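Rematix Player Support
Ticket 1671
Status: Pending customer reply
Product: Dongate (console edition)
Category: Save data and cloud transfer

Issue reported

The customer states that progress in Dongate did not carry over after moving to a new console. The main story save was present on the new system, but 12 unlocked costumes and the second farm plot were missing. The customer had used Sendport to transfer the file.

Initial response

Thank you for contacting Rematix Player Support. Please do not start a new game in the affected slot. Dongate saves automatically at the end of each in-game day, and a new save will replace the cloud copy.
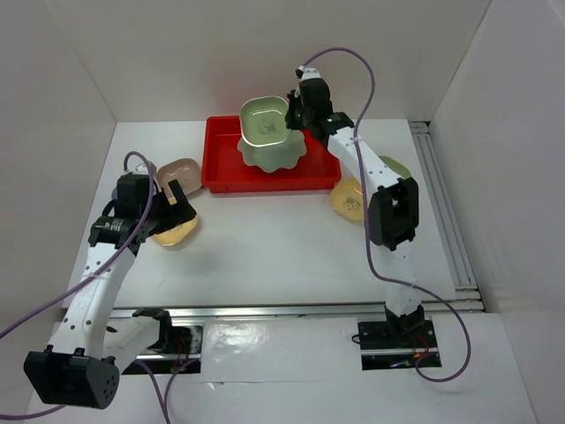
Green dishes and a red tray.

Please confirm the following before we proceed:

Game version shown at the lower left of the title screen
Whether the old console is still available and has not been reset
Whether the Nikolovski expansion is installed on the new console

Customer reply, Monday

Version matches on both systems. The old console is available. The expansion is not installed on the new console. The transfer stopped at almost 8 percent on the first attempt and was run again.

Support response

The missing costumes and the second plot are part of the Nikolovski expansion. When the expansion is absent, the game hides this content but keeps it in the save file. The stopped transfer is a separate matter — Sendport discards a partial file and begins again from the start.

Please install the expansion, restart the console and load slot 2. Do not sleep or save in the game until the costume list has been checked. 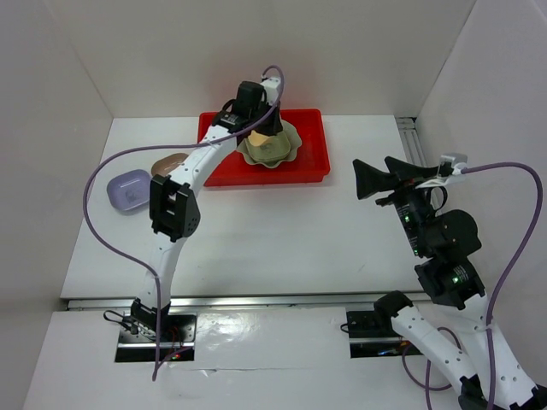

If the costumes are still missing at that point, close the game without saving and return to the old console. Open Sendport, select Send Again, and keep both systems awake until the completion message is shown. Transfers over a shared wireless connection may take longer in the evening.

Customer reply

Expansion installed. Costumes are back. The second plot is there but the fences are gone.

Support response

Fence placement is stored in a separate layout file, and this has been passed to the Dongate team. Please send the error log from Settings, Support, Export Log. The ticket will remain open pending receipt of the log.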